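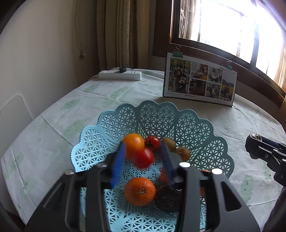 Vangelis Kokkinos wrote to us after the January round that he never thought so much about where a tomato should go, in the basket or on the shelf, and that his mother still does not agree with him. We would like to hear more opinions of this kind.

Call for participants: fruit at home

Stollevo is looking for adults who buy fresh fruit for their household and keep at least part of it in a bowl or basket on the table. We study how people arrange, move and use their fruit between two shopping trips. Oranges, kiwis, passion fruit, tomatoes - all is welcome, also if you do not call a tomato a fruit.

What you will do
You keep a short diary for 7 days. Each evening you write what was put in the basket, what was eaten and what was thrown away. At the end you come to our kitchen room in Adum for one visit of two hours. There you fill a basket in the way you do it at home, and we talk about your choices.

Who can take part
You are 18 or older and you live within the Adum area. You do not need to cook well. Please tell us before the visit if you have an allergy to any fruit. Two persons from the same household may apply, but each must keep a separate diary.

What you receive
Travel costs are paid back against the ticket. After the visit you also receive a voucher for the Fallahi grocery shop.

How to apply
Send a few lines to Nurhan Akbulut at the Stollevo office by 4 Feb 2026. Write which fruits you buy most often and at what hours you can visit us - mornings are easier for us. We answer every message, also when the places are full.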